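**Ticket 700 — Snack box: packets missing after sorting, tablecloth sliding**

Opened by: Mi-kyung Sung
Picked up by: Joon-young Min
Status: solved, one small thing left open
Priority: low (but close to my heart)

**What's going on (Mi-kyung)**

Hi Joon-young! I've been setting up the shared snack box for the Plandia reading room and I'm having a great time with it, but two things keep going wrong and I'd love a second brain.

1. The small packets disappear inside the box. I put them in, I go to count them, and I come up short every time. Last try I put in 11 and could only find nine.
2. The tablecloth slides toward whoever is pulling things out. It's the diamond one, which I adore, so please don't tell me to swap it for the plain one.

Things I've tried already:

- Shaking the box. Loud, no result.
- Turning it upside down. Two packets fell out and one of them was from the last batch!
- Putting a book under the box. The book slid too.

**First reply (Joon-young)**

Great ticket, thanks for the list of what you tried. Can you tell me which box it is? If it's one of the Skarel ones from the supply closet, those have a second layer of cardboard at the bottom that lifts up on one side, and thin packets go right under it. I lost a whole sleeve of tea that way. Also, are the flaps on or off?

**Mi-kyung**

Not a Skarel. It's the old carton with the Chinese printing on the front, no flaps. The rim is pretty rough where they used to be. I picked it because it's a nice height — you can see over the edge when you're sitting down — and because I don't like throwing out a box that still stands up straight.

I'll do a proper test this afternoon. Everything out on the table, then back in one at a time, and I'll write down where I lose one. 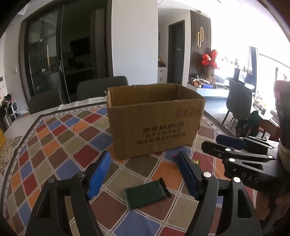
OK, test done, and I learned a lot! Round one, I dropped packets in from above without looking. All 11 went in and I could find ten. Round two, I laid them in flat with my hand, starting from the back wall, and got every one of them back out. Round three, dropping again, and this time I heard it: a little scrape, then nothing. I got a flashlight and there it was, stuck on its end in the gap between the bottom flaps. There's a slot down there just wide enough for a packet if it lands edge first.

So the box eats them. I feel so much better knowing that.

**Joon-young**

Ha, excellent work. That's an easy one then. Steps:

1. Empty the box completely and fish out whatever is in the slot. A ruler works well.
2. Press the bottom flaps flat and tape along the seam on the inside, then again on the outside.
3. Cut a piece of stiff card a hair smaller than the base and drop it in. There's a stack of backing card left over from the Adamczyk frames, second shelf. It weighs 300 grams a sheet or close to it, so one piece is plenty.
4. Run your drop test again.

For the tablecloth, try a strip of that rubbery shelf liner under the cloth, right below where the box sits. Cundport sells it by the roll, but I have an end piece in my drawer you can have.

**Mi-kyung**

Did all four steps. The slot had three packets in it! One was a flavor we haven't bought since last January. I'm keeping it as a souvenir, unopened.

Drop test after the tape and card: 11 in, 11 out, twice in a row. I also ran a strip of tape over the rough part of the rim while I had the roll out, and it's so much nicer on the knuckles.

Shelf liner went in too. I pulled on the box much harder than any normal person would and the cloth stayed put. The corner by the window still creeps a bit, but that's the side where the cloth hangs lower, so I may just shift it over.

**Joon-young**

Wonderful. I'm marking the packets part as solved. I'll leave the window corner open for now. If shifting the cloth doesn't do it, the end piece should be long enough to cut in two — tell me and I'll bring the good scissors.

**Mi-kyung**

Will do! Shifting it after lunch. Can you also put the ruler trick in the supply closet notes? The Skarel boxes could use it.

**Joon-young**

Added, under "boxes, general."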